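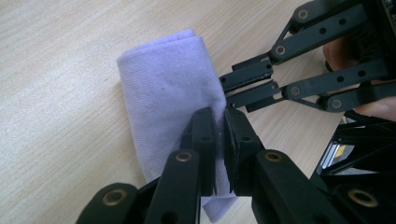
Pano lilás dobrado, preso entre duas pontas de garra. A segunda garra ainda está ao lado.

29 de agosto de 2019

Dobrar roupa continua a ser a tarefa que uso para medir o estado da robótica doméstica. Aspirar o chão está mais ou menos resolvido, cortar a relva também. A roupa não.

Voltei ao assunto depois de uma troca de mensagens com a Jolien Koster, que trabalha em automação de armazéns e tem pouca paciência para vídeos de demonstração. A pergunta dela foi simples: se eu tivesse em casa uma máquina capaz de dobrar um pano em 47 segundos, comprava-a? Respondi que não. Tenho seis panos de cozinha e dobro-os todos enquanto espero que a água ferva.

O problema, para quem nunca pensou nisto, é que o tecido não tem forma própria. Uma caixa de cartão pode ser medida uma vez e continua a ser a mesma caixa quando se pega nela. Um pano muda assim que lhe tocam. Apertado numa ponta, enruga e abre para os lados, como se vê na fotografia, e as camadas de cima podem ficar direitas enquanto as de baixo já estão amarrotadas. Uma pessoa corrige isso com os dedos sem dar por nada. Uma garra de duas pontas rígidas tem muito menos por onde corrigir.

Com duas garras a coisa melhora. Uma segura, a outra alisa ou puxa o canto. Mas também aparecem problemas novos, como as duas chocarem uma com a outra, ou uma largar antes de a outra ter pegado. O Pongsak Boonchu, que leu uma primeira versão deste texto, acha que dou demasiada importância à garra e pouca à visão. Segundo ele, o difícil é saber onde está o canto de uma toalha acabada de sair do cesto, com tudo enrolado. Talvez tenha razão. Eu continuo a achar que metade do trabalho está no tato - e aí as máquinas estão muito atrás.

Na fábrica o caso é diferente. Numa lavandaria industrial que visitei em novembro, em Sekadstead, os lençóis passam esticados por rolos e saem dobrados, sempre do mesmo tamanho. Funciona bem há anos. Só que os cantos são presos à entrada por duas pessoas, à mão, e as peças pequenas vão para uma mesa ao lado. Contaram-me que num turno fraco são 106 sacos, e que a mesa é sempre a última a acabar.

Portanto, a minha resposta à pergunta do costume é: ainda não. Para peças iguais, em quantidade e com alguém a alimentar a máquina, sim. Para o monte de roupa em cima da cama, com meias, uma camisola do avesso e um lençol de elástico, não vejo nada que eu pusesse em casa.

Fico a dever um texto sobre a máquina da loiça, que a Jolien considera o melhor robô doméstico alguma vez feito. Discordo de chamar robô àquilo, mas fica para outro dia.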